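Wanted: someone who likes hangers (and hanging things up) - The Menon Street Clothes Room

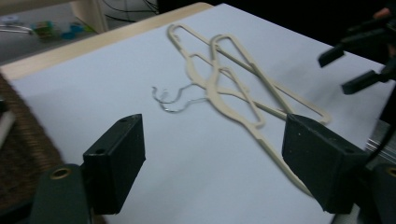

Two of the cream hangers, on the sorting table.

Hi all, it's Padmavathi Suvarna again, with a real live paid job to offer this time! We're looking for a part-time clothes room helper to start in October, and I'd love it to be somebody who reads this page already.

If you haven't been in yet, we're the secondhand clothing shop on Menon Street in Castlow, upstairs from the shoe repair. Coats, shirts, school clothes, the occasional wedding dress (three this summer, don't ask me why). Everything comes in by the bag and goes out on a hanger, and it's the part in between that we need help with.

So what would you be doing? Mostly tables and rails. You'd open the bags, check pockets and zippers, put aside whatever needs a button, and get the rest hung up by size. I counted the rail stock last week for the insurance and we had 1,020 pieces hanging, on 39 feet of rail, which explains why my arms hurt.

And then there are the hangers themselves. They come back from the fitting rooms in a heap with their hooks all caught together, and somebody has to sit down and pull them apart. I put clean white paper down on the table first (it's pale wood and it marks if you look at it wrong), then sort them into plastic, wire and padded. The slim cream plastic ones go out with blouses and light knits. Please don't put a winter coat on one, I've tried it and I was picking coats off the floor all afternoon. Hooks all face the same way on the rail. I'm fussy about that and I will come along behind you and turn them around, sorry in advance!

The hours are 16 a week over four mornings, nine to one. Pay is $13.50 an hour to start, with a look at it again after five months. You get first pick of the rail at half price, but only once things have been out for a day, so the customers have a fair shot.

You don't need shop experience. You do need to be OK on your feet and able to carry a full bag up one flight of stairs (there's no elevator and the landlord isn't putting one in). Being able to sew on a button would be lovely. If you can work a steamer without setting off the smoke alarm you're already ahead of me.

We're also getting ready to open a second room over in Bresside, so there may be more hours in the new year for whoever takes this on. I can't promise it. The lease isn't signed and I've been told to stop talking about it, so that's all you're getting.

To apply, write me a few lines about yourself and drop them off at the counter, or leave them with Shobha Chettiar at our Hostby drop-off point if that's closer. No resume needed, though I'll read one if you have it. Tell me which mornings you can't do and whether you've got a phone number that takes messages. I'm reading everything that comes in up to the end of this month, and then I'll ask a few people to come by for an hour and hang some shirts with me. You'll be paid for the hour.

Posted September 16, 2018

Comments

Denise R. wrote:
Is this open to high school seniors? My daughter is free two mornings but not four.

Padmavathi wrote:
Hi Denise, I really need the four mornings for this one, but have her leave her name anyway. We always want extra hands before the holidays.

coatlady wrote:
Do you take hangers as donations? I have a closet full of the wire kind from the dry cleaner.

Padmavathi wrote:
Plastic and padded yes please, wire no, we're drowning in them! Try the cleaner, mine takes them back.

Tom B. wrote:
Dropped my letter off with Shobha this morning. I can do buttons but not zippers.

Questions? Ask at the counter, Menon Street, Castlow | © 2018 The Menon Street Clothes Room | Back to top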